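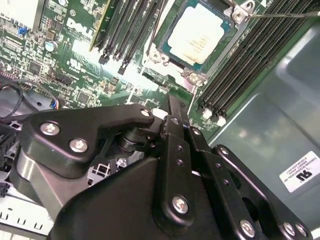

중고 델 데스크탑 속 청소하고 메인보드 점검하는 법

2022년 8월 16일

지난주에 중고로 델 데스크탑을 한 대 들였어요. 사무실에서 쓰다 나온 물건이라 겉은 멀쩡한데, 전원만 넣으면 팬 소리가 거의 헤어드라이어 수준이더라고요. 이런 컴퓨터는 십중팔구 속에 먼지가 꽉 차 있습니다. 그래서 날 잡고 뚜껑을 열었고, 하는 김에 순서를 정리해 둡니다. 저는 수리 기사가 아니고 그냥 컴퓨터 뜯는 걸 좋아하는 사람이에요. 그래도 이 방법으로 집에 있는 컴퓨터랑 부모님 댁 컴퓨터까지 몇 년째 관리하고 있으니 초보자분들은 편하게 따라 하셔도 됩니다.

준비물

십자드라이버(2번 크기면 거의 다 됩니다), 압축 공기 스프레이, 부드러운 붓, 면봉, 이소프로필 알코올, 써멀 페이스트, 보풀 없는 천, 나사 담을 그릇. 붓은 화방에서 파는 납작붓을 쓰는데 저는 Terneck 걸 씁니다. 털이 잘 안 빠져서 좋아요. 써멀은 Zusura에서 나온 작은 튜브를 샀고 가격은 기억이 안 나네요. 한 번에 콩알만큼 쓰니까 작은 걸 사도 오래갑니다. 나사 그릇은 자석 달린 게 편하긴 한데 저는 얼음틀을 써요. 칸마다 어디서 뺀 나사인지 포스트잇을 붙여 두면 조립할 때 정말 살 것 같습니다!

1단계. 전원 끊기

컴퓨터를 끄고 전원 케이블을 뽑은 다음 모니터, 키보드, 랜선까지 전부 뺍니다. 그 상태에서 전원 버튼을 5초쯤 꾹 눌러 주세요. 남아 있는 전기를 빼는 거예요. 그리고 케이스의 금속 부분을 손으로 한 번 만져서 정전기를 없앱니다. 정전기 방지 손목 밴드가 있으면 차시고요. 겨울에 니트 입고 카펫 위에서 작업하는 건 제발 하지 마세요. 저는 예전에 그러다가 램 하나를 보냈습니다...

2단계. 뚜껑 열기

델 사무용 모델은 옆판에 걸쇠가 달린 게 많아서 당기면 바로 열리기도 하고, 뒤쪽 나사를 풀어야 하는 것도 있어요. 안 열린다고 힘으로 밀지 말고 모델명으로 서비스 매뉴얼을 찾아보세요. 케이스는 옆으로 눕혀서 메인보드가 천장을 보게 놓는 게 제일 편합니다. 세워 놓고 작업하면 나사가 꼭 안쪽으로 굴러 들어가요.

열었으면 손대기 전에 휴대폰으로 사진부터 찍습니다. 전체 한 장, 케이블 꽂힌 쪽 가까이서 몇 장. 제 경우에는 녹색 기판에 흰 글씨로 DELL 로고가 찍혀 있어서 그걸 기준점으로 삼았어요. 기울어진 사진이라도 로고가 어느 쪽에 있는지만 보이면 방향이 안 헷갈립니다. 로고 오른쪽 아래로는 UL 인증 마크도 인쇄되어 있더라고요. 이런 마크는 부품 번호가 아니니까 검색창에 넣고 헤매지 마시고, 모델을 확인할 때는 케이스에 붙은 서비스 태그를 보시는 게 빨라요.

3단계. 큰 먼지 걷어내기

베란다나 현관 밖에서 하세요. 방 안에서 했다가 이불까지 다 빨았습니다. 압축 공기는 깡통을 똑바로 세워서 짧게 칙, 칙 끊어 뿌립니다. 거꾸로 들면 차가운 액체가 나와서 기판에 안 좋아요. 거리는 한 뼘 정도면 됩니다.

중요한 거 하나. 팬은 꼭 손가락이나 나무젓가락으로 날개를 잡고 부세요. 바람에 팬이 휙 돌아가면 재미는 있는데 베어링이 상할 수 있어요. 파워서플라이는 절대 분해하지 말고 바깥 통풍구만 불어 줍니다. 안에 고압이 남아 있을 수 있어서 위험해요. 진공청소기를 기판에 바로 대는 것도 정전기 때문에 말리고 싶습니다.

4단계. 기판 붓질

공기로 안 날아간 먼지는 마른 붓으로 쓸어 줍니다. 한쪽에서 시작해서 반대쪽으로, 힘 빼고 살살. 램 슬롯하고 커넥터 틈새에 먼지가 잘 껴 있으니 거기는 붓 끝을 세워서 톡톡 털어요. 끈적한 얼룩이 있으면 면봉에 알코올을 살짝 묻혀서 닦고 충분히 말립니다. 물티슈는 안 돼요.

붓질하면서 기판도 같이 살펴보세요. 원통형 콘덴서 윗면이 볼록하게 부풀었거나 갈색 액이 샌 자국이 있으면 청소로 해결될 문제가 아닙니다. 탄 냄새가 나거나 그을린 곳이 있어도 마찬가지고요. 그럴 땐 그냥 덮고 수리점에 문의하시는 게 좋아요.

5단계. 램 다시 꽂기

슬롯 끝의 걸쇠를 젖히면 램이 톡 올라옵니다. 금색 단자는 손으로 만지지 말고, 때가 끼었으면 알코올 묻힌 천으로 한 방향으로 닦아 주세요. 지우개로 문지르라는 글도 많은데 저는 가루가 남아서 안 합니다. 다시 꽂을 때는 홈 위치를 맞추고 양쪽 끝을 고르게 눌러서 딸깍 소리가 나게. 처음엔 이렇게 세게 눌러도 되나 싶을 거예요. 홈만 맞았으면 괜찮습니다.

6단계. CPU 쿨러와 써멀

온도가 정상이면 건너뛰어도 되는 단계예요. 제 건 청소 전에 부하를 걸면 80도까지 올라가길래 했습니다. 쿨러를 떼기 전에 컴퓨터를 잠깐 켜서 살짝 데워 두면 굳은 써멀이 물러져서 잘 떨어져요(데운 다음엔 1단계처럼 전원을 꼭 다시 끊으세요). 팬 케이블부터 뽑고, 나사는 대각선 순서로 조금씩 풉니다. 안 떨어지면 위로 당기지 말고 좌우로 살살 비틀어 주세요.

묵은 써멀을 알코올로 깨끗이 닦고 새 걸 가운데에 콩알만큼 짠 뒤 쿨러를 수직으로 내려놓습니다. 나사는 다시 대각선으로 조금씩 조이고, 팬 케이블 꽂는 거 잊지 마세요! 저는 잊고 켰다가 팬 오류 메시지를 봤습니다.

7단계. 케이블 정리하고 켜 보기

아까 찍어 둔 사진이랑 비교하면서 케이블이 다 제자리에 있는지 확인합니다. 팬 날개에 닿을 것 같은 선은 벨크로 타이로 묶어 두고요. 얼음틀에 나사가 남아 있으면 어디 건지 꼭 찾으세요. 기판 위에 굴러다니는 나사 하나가 제일 무섭습니다.

그다음 옆판을 덮고 전원을 넣습니다. 화면이 안 나오면 대부분 램이 덜 꽂힌 거라 전원을 끊고 5단계를 다시 해 보세요. 날짜가 자꾸 초기화되면 동전 모양 CR2032 건전지를 갈아 주면 됩니다.

저는 같은 부하에서 71도로 내려갔고 팬 소리도 훨씬 얌전해졌어요. 다음 청소는 내년 봄쯤으로 생각하고 있는데, 고양이나 강아지 키우는 집이면 반년에 한 번은 열어 보시는 게 좋겠어요. 10월에는 이 컴퓨터에 SSD를 달 생각이라 그것도 과정을 적어서 올려 볼게요.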